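Trelari Riding Center is looking for riders and horses for a season of seat and balance clinics

Would you like to spend a season working on the one thing most of us stopped having lessons in once we could stay on? We are opening applications for our seat and balance course, and we would love to hear from you, whether you ride dressage, trail, a bit of everything, or mostly whatever your horse feels like doing that morning.

The course starts in September and is taught by Ankica Zupan, with Saranya Thomas on the ground for all the longe work. We have 20 places. Most of them are for riders who bring their own horse, and the rest are for people who would like to ride one of ours. Please say on your application which you are applying for, and if you could do either, say that too, as it makes our lives a lot easier when we put the groups together.

What we will be doing

Ankica has been teaching from the longe line for most of her working life and she is wonderful at it. You will start with no reins and no stirrups, on a circle, on a horse that knows its job (usually Mulleo, our big bay gelding, who has carried more nervous beginners than we can remember and has an extremely comfortable trot). Even experienced riders start this way. Some of them grumble a little the first time and then ask if they can have another turn!

After that we move on to riding in small groups in the indoor arena. Expect plenty of transitions, a lot of work over ground poles, some time without stirrups, and some two-point for those whose knees allow it. Later in the course each rider chooses something to concentrate on. Last season people picked sitting trot, riding downhill without tipping forward, canter departs on the right lead, and in one case getting on from the ground again after a hip operation. That last one was a joy to be part of.

There is also an off-horse session before each ride. We use mats, balance boards and big exercise balls in the room upstairs. You don't need to be fit or bendy. You do need to be willing to lie on the floor and feel a bit silly for a while.

Who we are looking for

You should be able to walk, trot and canter in an enclosed arena without help. You don't need to have competed, and you don't need a particular saddle or breed of horse. Western riders are very welcome -- we had 2 last time and everybody learned a lot from them.

Adults only for this one, please. We do have a program for teens in the summer and Saranya will happily tell you about it.

If you have had a fall or an injury, tell us on the form. It won't count against you. Ankica plans the first longe lesson around what you write there, so more detail is better than less. Please also check with your doctor if you have had back or joint surgery in the past year.

Rider weight matters on our own horses, and the limit depends on which horse you would be riding. Call the office and we will talk it through with you privately. For riders bringing their own horse we leave that decision to you and your vet.

About your horse

Horses should be sound, at least five years old, and used to working in company. They need current vaccinations and a negative Coggins test, and we will ask to see the papers before you unload. Stallions can't be accepted because of the way our barn is laid out.

If your horse has never been longed, please get some practice in over the summer. He doesn't have to be perfect. Walk, trot and stop in both directions is plenty to begin with. Young or green horses can come along as long as you are happy to do your own longe lessons on one of ours.

Day stalls are included, with shavings already down. Bring your own hay, buckets and a halter with a name tag. Overnight stalls are available for people driving a long way, but there aren't many, so ask early. Parking for trailers is behind the outdoor arena, through the second gate. The first gate looks like the right one and leads to a field with a very tight turn at the end of it.

What it costs

The course fee covers all lessons, both mounted and off-horse, plus the day stall. We ask for a deposit when you accept your place and the rest can be paid in installments over the season. The Kolev Fund has given us $2000 toward reduced fees for riders who couldn't otherwise come. There is a box to tick on the form if you would like to be considered, and only Ankica and the office see it.
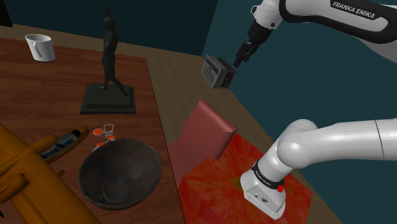

Riders using our horses pay the same fee. You will be expected to groom and tack up before your lesson and to put your horse away afterward, so allow extra time at both ends. If you are out of practice with that side of things, come early the first few times and Saranya will go through it with you.

We are also looking for a longe assistant

This is a paid, part-time position for the length of the course. You would work alongside Saranya, warming up horses, setting out poles, and taking some of the longe lessons yourself once she is happy with how you handle the line. You will need solid experience with longeing, a calm voice, and a good eye for when a horse has had enough. Teaching experience is helpful. What we care about more is that you like people and don't mind explaining the same thing in several different ways until one of them works.

The assistant also gets a regular lesson with Ankica, on Mulleo or on Sostik, our gray mare. Sostik is a lot more sensitive and will tell you at once if you are sitting crooked. She is a fantastic teacher and we are very proud of her.

How to apply

Application forms are at the front desk and can be mailed to you if you call the office. Riders, please fill in both sides. Send it back with a short note about what you would like to get out of the course. A few lines is fine. If you have a video of yourself riding, we would enjoy seeing it, and a shaky one taken by a friend over the fence is perfectly good enough.

For the assistant position, send a letter and the names of 2 people we can call who have seen you work with horses.

If you would like to watch before you decide, you are welcome to come and sit in the gallery during any of Ankica's regular lessons. Dogs can come too if they are on a leash and don't bark at horses. Wear something warm, even in nice weather, as the gallery stays chilly.

Applications for both riders and the assistant position opened on May 15, 2022, and we will keep a waiting list once the places are filled. People do drop out over the summer when a horse goes lame or a job changes, so please put your name down even if you hear we are full.

Questions about lessons go to Ankica Zupan, and questions about horses, stalls and trailers to Saranya Thomas. Both can be reached through the Trelari office.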